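HOME SYSTEMS 6: SMALL PARTS AND WHERE THEY GO
Handout, Lesden Evening School, December session

Bring to class: one drawer's worth of loose bits. Everyone has the drawer. Do not clean it up first out of pride.

1. What counts as a small part

For our purposes, anything that came off something, fits in a closed fist, and has survived at least one move because throwing it out felt risky. Knobs, caps, feet, plugs, spacers, the odd key to a bicycle lock last seen under a previous administration. Batteries are a separate handout. So are pills, please.

2. The Farnine sort

Lay out a plain surface in one color. Spread the parts so no two touch. Pick up one at a time and say aloud what it belongs to. You get 6 seconds. "It looks important" is not an answer, though it is the most popular one every term.

Known parts go back on the thing they fell off, today, before supper. Half-known parts ("the heater, or the other heater") go in the box with a label and a date. Unknown parts go in the box too, in a bag of their own, and they have 3 months.

Last term's class reported up to 600 pieces from a single kitchen. The owner kept nearly all of them and passed the course anyway, as we grade on method.

3. The box

Upright boxes take up less table and hide more sins. Pick one that opens from the front, so you can put a thing away without first moving the toaster. Mac Suibhne's old rule was that a box you need both hands to open will be full of nothing, with its contents piled beside it.
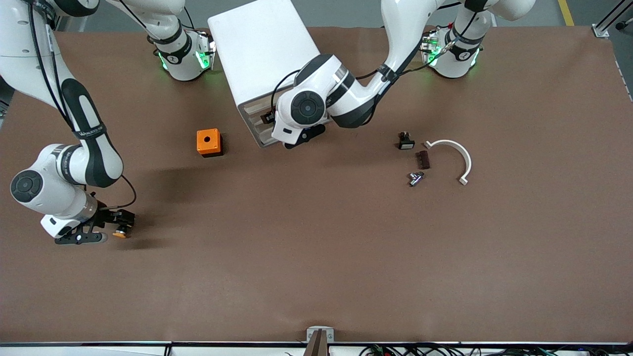 Keep the box at the back of the table and the loose parts in front, with enough bare surface between to set something down. Shut it when you finish. A box left open attracts receipts.

4. Labels

Write the object, then the room. "Knob, stove" beats "misc. knob" by several years of your life. The Brarnia labels sold at the front desk stick well to plastic and forever to fingers.

5. For next time

Finish one drawer. Bring the unknown bag for the swap table. Read pages 3 to 6 of the packet, skipping the poem.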